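Notes from the toy shelf

Back in May I promised a few of you that I would finally write up the great ball sort, and then the summer program ate my whole life, so thank you for waiting. If you came to the Uria play library for the first time this season, hi! I'm the one with the label maker, usually behind the desk from three in the afternoon on, and I have opinions about storage.

So. Balls. We lend out a lot of things that come with small balls: tabletop croquet, the marble-run sets with the oversized track, two homemade skittles games, the tilting maze that Géza Jakab repaired for us (it's wonderful, go borrow it). Every one of those goes out with the right balls in the bag and comes back with, well, some balls in the bag. They roll under couches. They get swapped with the neighbor's. A family brings back a green one we have never owned. For years I dropped the strays into a coffee can and told myself I'd match them up later, and when the can filled up I started a second can. I'm not proud of the second can.

What finally did it was Nele Van Dijk coming to the desk with the croquet set and asking, very politely, how her kids were supposed to play with four mallets and one ball. Fair question! That evening I tipped both cans out at home and counted. I got 54. Our lending cards said we should have 37 between all the games. I still can't explain the difference and I've stopped trying.

If you have a pile like this at your place, the first thing I'd say is put a cloth down. I tried it on the bare table and spent half the time on my knees by the radiator. An old sheet with a few wrinkles left in it is perfect, because the wrinkles do a bit of the catching for you. Pick a plain color too. I started on a flowery one and kept reaching for flowers.

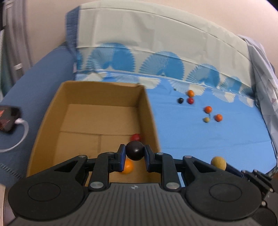 The other thing you want is a box with proper sides. I used to sort into saucers and pie tins, and anything round goes straight over the rim the second you bump the table. A plain cardboard box with the flaps open is so much better, and it costs nothing if you catch the grocery store on the right morning. Mine came from a delivery of Zieliński pickles and still smells faintly of dill, which I've decided is charming.

My method, after a couple of false starts, is one color at a time. I know it's tempting to go game by game, but then you stand there with a red ball in your hand wondering if it's a croquet red or a skittles red and you never get anywhere. Do color first, then size. I did black before anything else, mostly so I could stop mistaking the very dark greens for them under my kitchen light. Take the tricky ones over to a window if you can. Orange and red also look far more alike at nine at night than you'd think, and I had to redo those the next morning with coffee.

Once the colors are separated, the sizes go quickly. I cut 3 holes in the lid of a shoebox, small, medium and large, and just dropped things through. If it falls through the small hole it's a maze ball. If it gets stuck in the large one it's probably from somebody's dog.

Then everything got a wash in a basin of warm water with a drop of dish soap, a roll around in a towel, and off into the drawstring bags my aunt sewed for us. Each bag has a card inside now with the colors and the number written on it, so when you bring a game back you can check it against the card before you hand it over. Please do! It takes a minute and it saves me from a third can.

The leftovers are in the bowl by the door. Most are perfectly good, and if your Posus marble tower at home is missing a ball or your cat has strong feelings about them, help yourself. We're still short 2 of the yellow ones from the croquet set, so if you find a yellow one under the couch that you don't recognize, it's very likely ours, and there are no late fees on it.

Next month I'm starting on the jigsaw shelf. If you know anything at all about the missing corner of the lighthouse puzzle, come and see me at the desk.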